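Monura Shoe Handling Service – Gallery

Kandport, 20 May 2024

Monura sells a handling service for gyms, rental counters and shoe libraries. The job is putting footwear back where it belongs: picking up pairs from the floor, setting them side by side, and moving them to a shelf or a rack. Customers don't buy the robot outright. They pay a monthly fee that covers the machine, the software and the visits from our technicians.

Before the robot works on a new site, we record how the job is done by hand. Those recordings are what the software is trained on. Most of what goes on this page comes from that stage, because it is the part customers ask about most and the part they see the least of. Recording for a standard site takes 10 days. Larger sites with lockers or a second floor take 13.

The pages for our other two services, towel sorting and mat rolling, are linked from the main menu. Prices are not listed here. They depend on floor area, opening hours and how many pairs come back in a day.

Pairing and lining up, rubber floor

Running shoes on black speckled rubber. A hand goes to each heel collar, so both shoes of the pair can be moved together and set down with the toes facing the same way.
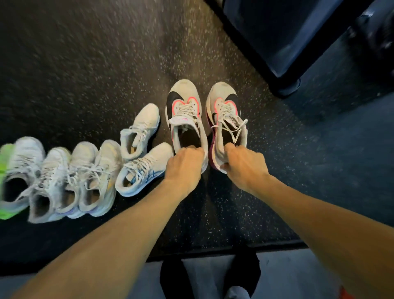

Hedvig Tveit wrote to us that the heel collar is the wrong place to teach a machine to hold a shoe, and that in her own trial the padded rim folded over on older pairs and the shoe turned in the grip. She would like to see more pickups by the tongue or around the midfoot, and she asked whether the service can be told which grip to use for which shoe.

It can. The standard setup uses the heel collar for running shoes and low sneakers. A midfoot grip is available for boots, court shoes and anything with a soft or crushed heel, and the site manager can switch between the two in the settings under Grip. The tongue grip was dropped in January after too many laces came out of place. We may bring it back for climbing shoes, where the heel is stiff and the laces are short.

Hedvig's other point was about mixed pairs. When several white shoes of the same size stand in one row, the software has to tell them apart by sole color, trim and logo. This is slower than sorting by size tag, and it is the step where we see the most errors. If two shoes can't be matched with confidence, they go to the hold shelf for staff to check. The limit for that can be set higher or lower. We suggest leaving it alone for the first month.

Notes on the service

Floors. Rubber tile, sealed concrete, vinyl and short carpet are all supported. Deep pile carpet and wet areas are not. Speckled flooring used to give false pickups – the older software sometimes took a cluster of light flecks for a lace end – and the current version has been trained on a good deal more of it.

Laces. Shoes can be left laced and untied. The robot doesn't tie or tuck laces. Long loose laces are fine as long as they aren't looped around a second shoe.

Hours. The robot can run during opening hours at reduced speed, or at full speed after closing. Most gyms choose the second. Charging takes place at the dock, which needs a standard wall outlet and a clear strip of floor in front of it.

Weight. Single shoes up to 1000 grams. Ski boots and safety boots above that weight are outside the service.

Recordings. Faces are blurred before anything leaves the site. Customers get a copy of the full set on request and can have any part of it removed. Ekrem Akgül handles these requests at the Kandport office and usually answers the same day.

Racks. We supply the Šťastný open rack as standard, in two widths. It has 41 places in the wide version. Existing racks can be kept if the shelves are level and the front edge is low enough for a shoe to slide in heel first. Cubbies with doors won't work.

Contract. The first term is one year. After that it runs month to month. Training for a new type of footwear is included once per term, and further types are billed as a half-day visit.

Demonstrations are held at our Grunstead workshop. Visitors are welcome to bring their own shoes, and worn pairs are more useful to us than new ones. Please book ahead through the contact form and say how many people are coming.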